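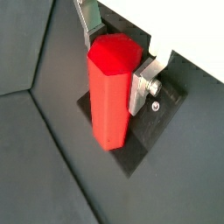
By H. Þrastardóttir

So the Drinudville toy library is moving, and I for one am thrilled! After years of squeezing past each other in the back of the old post office on Jungate, we're getting the ground floor of the Clestent building, two doors up from the bakery. Doors open in June, at ten in the morning, and yes, there will be coffee.

I went over for a look last week and I have to say it's bigger than I expected. The Clestent has been standing there since 1708 (it says so over the door, in numbers you can only read if you cross the street), and for most of my life it was a carpet store. The carpets are long gone. What's left is one long room with tall windows on the street side and a floor that creaks exactly where you'd want to park a stroller. The smell of carpet glue hangs on a bit – you stop noticing.

The library lends out around 700 toys right now, and a good part of those have been living in boxes because there was no shelf for them. Puzzles and sorters for the little ones are going near the windows, board games along the back wall, and the ride-on things get their own corner, which will save a few ankles. Mine included.

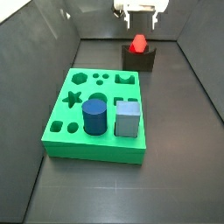
A green foam shape sorter, with a star among the cutouts.

A family card stays at 55 for the year, same as before, and your old card will still work. You can borrow three things at a time and keep them for four weeks. If a piece goes missing, please just say so when you bring the rest back! I once returned a farm set without the goat and felt terrible for a month, and all that happened was that a goat got written down in a book.

One thing to watch: the Jungate room closes in the last week of May, so anything due that week can be kept until the new place opens. The drop-off bin outside the old post office is going away too, so don't leave bags on the step. The bus stops right across from the Clestent, and there's a ramp at the side entrance for wheels of any kind.

Still no word on Saturday hours. I asked twice. They're hoping to have an answer by the time the shelves are up, and I'll post it here when I hear.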